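Aushilfe fürs Papeterie-Lädchen Mavaditz gesucht (Minijob)

Hallo, ich bin Ngan-ling und suche ab November jemanden, der gern mit Papier, Stiften und Menschen zu tun hat!

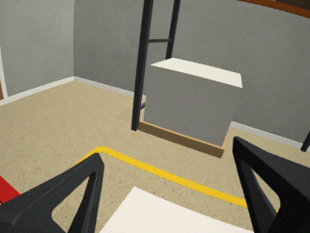

Was du bei mir machst

Kasse, Regale auffüllen, Geschenke einpacken (im Advent wirklich viele, letztes Jahr waren es über 1000), und zwischendurch mit mir Tee trinken. Ich denke an 6 Stunden die Woche, am liebsten nachmittags ab zwei, aber da lässt sich reden.

Was du mitbringst

Gute Laune und halbwegs gerade Schleifen. Den Rest zeigt dir Wai-kit Tu, der kennt unser Lager besser als ich. Schüler ab 16 sind genauso willkommen wie Rentnerinnen!

Melden

Komm einfach vorbei, Ilardgasse 44, oder wirf mir einen Zettel in den Briefkasten. Lebenslauf brauche ich keinen, Telefonnummer bitte schon :-)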